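Gralstead Shed & Store list
Subject: Re: [shed-list] The grey bin, again
From: Szu-yu Ng

Melaniia wrote on Thursday:

> Hi all,
> Before I spend money, can we settle the bin? I know it's big and
> I know it's metal and I know Mahfuz is fond of it. But it's scuffed,
> the floor is blotchy, and there are holes in the bottom. I've priced
> a plastic tub with a lid at $39 and it comes in three colours, one
> of which is not grey. Can someone give me a good reason to keep the
> old one on the table, or else tell me I may go shopping?
> Also, are the bars meant to live in it, or did they just end up there?
> Melaniia

Melaniia, I'll take these in the order that annoys me least.

The bars are meant to live there. They used to live in a biscuit tin, then in a bigger biscuit tin, and then under the bench, where we learned that a reddish-brown bar on a brown floor in February light is a thing you find with your foot. They went into the bin because it has a pale floor, more or less, and you can see what you're reaching for. I concede the "more or less". It has had a hard life and the smudges aren't coming out. I've been at it with the citrus stuff, with bicarb, and with the Clornulix paste that Stefaniia swears by, and all I got was a very clean smudge.

Now the walls. They're high and thin and they lean outward, and that lean is the whole reason I'd keep it. A tub with a lid is straight up and down, so anything that lies flat against the side has to be coaxed out with a fingernail. In the grey bin you've got room for your knuckles. I realise this sounds like a small thing to build a position on. 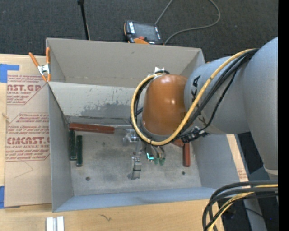

The other argument for keeping it is the sloping panel between the working part and the back compartment. Khrystyna wanted it taken out last year on the grounds that it was ugly, and she was right about the ugliness, the scuff on it looks like a map of somewhere you wouldn't go. But without it everything drifts to the back, and then you are leaning over a metal edge with your ribs. My vote is to leave the panel alone and let it be ugly.

As for the holes, there are a couple of small round ones in the floor, out toward the corners on the near side. I don't know what they were for. Drainage, possibly, or bolts. Nothing the size of a bar is going through either of them. Washers will, and so will grub screws and the little brass things nobody will own up to needing, so the rule (I'm making it a rule now) is bars only. Small hardware goes in the drawers, where it has always gone in theory.

If the holes really bother you, a rubber plug from Dissanayake's on the corner will do it for pocket change. Please don't put tape over them from the inside. We tried that with the parts tray and the tape collected fluff until it resembled a pet.

What I would spend the $39 on is something to go underneath. The tabletop is light wood and rather nice, and the bin is metal and heavy and gets shoved. A bit of felt or an old yoga mat cut to size would save us sanding it again, and I say "us" meaning me. Mahfuz has an offcut of cork from his hallway, if he hasn't already made it into coasters.

On repainting: no. I got a quote in Pristberg for stripping and powder-coating, and I won't repeat the figure except to say we could have had a new table. A freshly painted floor would look lovely until the first bar was dropped on it, and then we'd be having this conversation in a nicer colour.

So, to answer the question you asked, you may not go shopping for a tub. You may go shopping for felt. If you do, get the self-adhesive kind and bring the good scissors back afterward. They are still missing from the last time we had a good idea.

Szu-yu

PS. Whoever has been putting the bars away in the back compartment "to be tidy", please stop. It isn't tidier. It's further away.

Comments on this message

Mahfuz Ekanayake: The cork is yours. Only two coasters were made and they were not a success.

Stefaniia Dmytriv: I never said the paste would shift metal stains! I said it did my kettle. Agree on leaving the panel in though, my ribs remember.

Khrystyna Levchenko: Still ugly. I'll live. Can we at least wipe the rim now and then?

Melaniia Zakharchenko: Fine, felt. I've got the scissors, sorry, they were in the car.

Gralstead Shed & Store list | Contact the list owner | Messages belong to their authors | Back to top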